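Reading time: 7 minutes

Setting Up Your Pretend Grocery Shop, Part 2: The Bags

By Heloísa Paiva

If you've come straight from Part 1, your shelves are up and your play food is sorted, so now we get to my favorite bit (I know, I know, I say that about every part). Bags! Kids will forgive a wonky cash register, but they really care about the bag. They want to fill it, carry it across the room, tip it out and start over.

I keep two kinds going in my own shop corner: paper grocery bags and a jute tote with nice thick handles. Paper is for the quick customers and jute is for the serious shoppers. Set up the paper ones first.

1. Open the paper bag all the way and push the bottom panel flat with your fist. If it has been folded in a drawer for months it'll fight you a little. Keep pushing.

2. Roll the rim down once, about the width of two fingers, for kids under four. Older ones can have it full height.

3. Put one big item in first so the bag stands up, then let the child do the rest. I like a loaf or something long, then fruit on top.

4. For unpacking, lay the bag on its side on a low table. Small arms can't reach the bottom of a standing grocery bag, and you'll save yourself a lot of "I can't get it!" 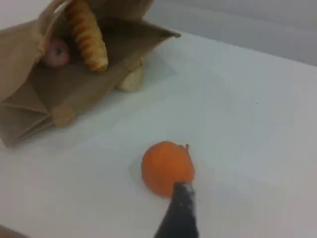

Round things will roll, so start your unpacking game well back from the edge of the table. My friend Tassanee Sitthichai puts a dish towel under the fruit at her place and swears by it. I've never bothered, and I spend a fair amount of time on my knees looking under the couch, so maybe listen to her.

Note: crumpled is fine. A soft, beat-up paper bag is quieter and easier to open than a crisp one, and I keep mine until the bottom gives out.

Caution: check the bottom for tears before anything heavy goes in. Wooden play food is heavier than you'd think and it lands on toes.

Now for the jute. It needs a bit more work at the start and then pretty much nothing after that.

5. Shake the new tote outdoors, hard, upside down. There will be fluff. Go on shaking until you're bored.

6. Run your hand along the seams inside and out. You're feeling for loose ends and scratchy bits, and you can snip those with small scissors as long as you stay clear of the stitching itself.

7. Stuff it with a bath towel or two and leave it overnight to get the fold lines out. Push the towels well down into the corners so the sides fill out too. 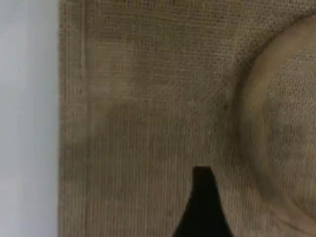
I did skip the towels once, in June, when I was in a rush to get the shop ready for my niece's birthday. The bag kept folding shut on her every time she reached in, and she finally handed it back to me and asked for "one that works." So, towels!

Caution: don't machine wash jute. Wipe it with a damp cloth, then let it dry fully in the open before you put it away. A damp tote in a closed toy box gets a smell you won't get rid of.

8. Teach the tip-over. Child holds one handle, lays the tote down on its side, and opens the mouth wide with the other hand. It takes a few tries. With my crowd I call it "putting the bag to bed," and they all want a turn.

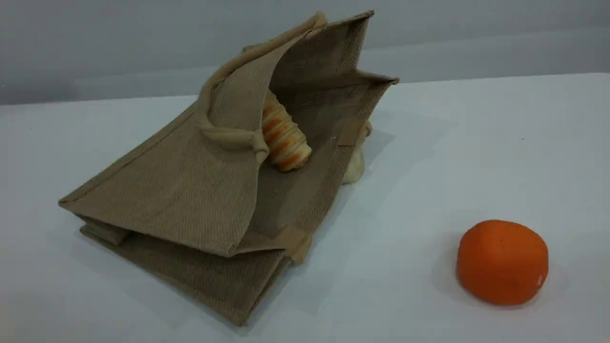 9. Fold it up at closing time. Press the sides in, lay the bag flat, smooth it from the bottom toward the opening, then fold it over on itself. Edges that don't line up are no problem at all. Jute has opinions, and you want a flat bundle that fits on the shelf, so don't fuss over a perfect square.

Note: handles go on top of the bundle if you can manage it. Kids grab for the handles first, and that way the whole thing comes off the shelf in one go. 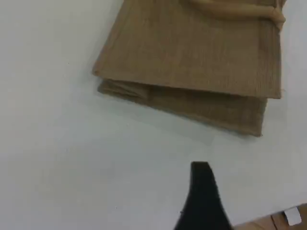

Starkesance, 15/01/2026

A few additions from readers, now that this part has been up for a while. Ravindra Bajpai wrote to ask whether canvas can stand in for jute. Sure it can! Skip step 5 and go easy on step 7, but do everything else the same way. Jucélia Prado hangs her totes from a low peg between games, which sounds lovely if you have the wall for it. I'd put the peg at the child's shoulder height and well away from the door.

Part 3 is the checkout counter. You'll need a sturdy box, some tape and a cloth to cover it, so start saving boxes now.

Related
Setting Up Your Pretend Grocery Shop, Part 1: Shelves and Stock
Price tags small hands can peel
Play food storage for tiny apartments
Paper bag puppets for a rainy afternoon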